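We changed the table rules at Stindgate in December, and I said I'd write them up. The old sheet had 14 points and people read the first few.

Before any recording, both marker cubes are wiped and their lights checked. Cables stay off the floor where you stand. Only the objects for the task go on the table.
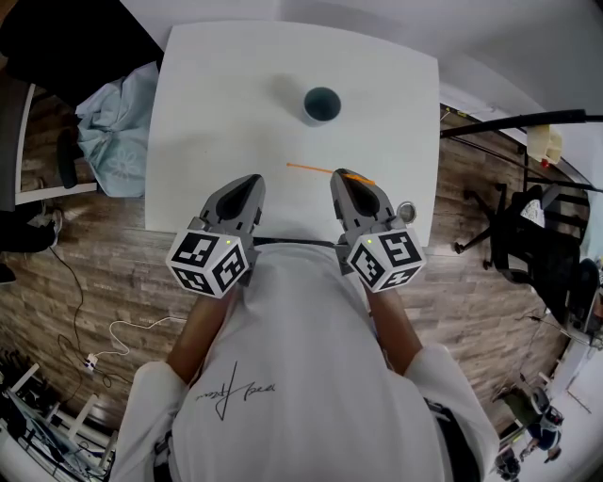

A reader wrote in to say the cable rule is too soft, and that at Widiletti they stop the session if one crosses a walkway — no second warning. I may copy that. We also bin any take under 2 seconds.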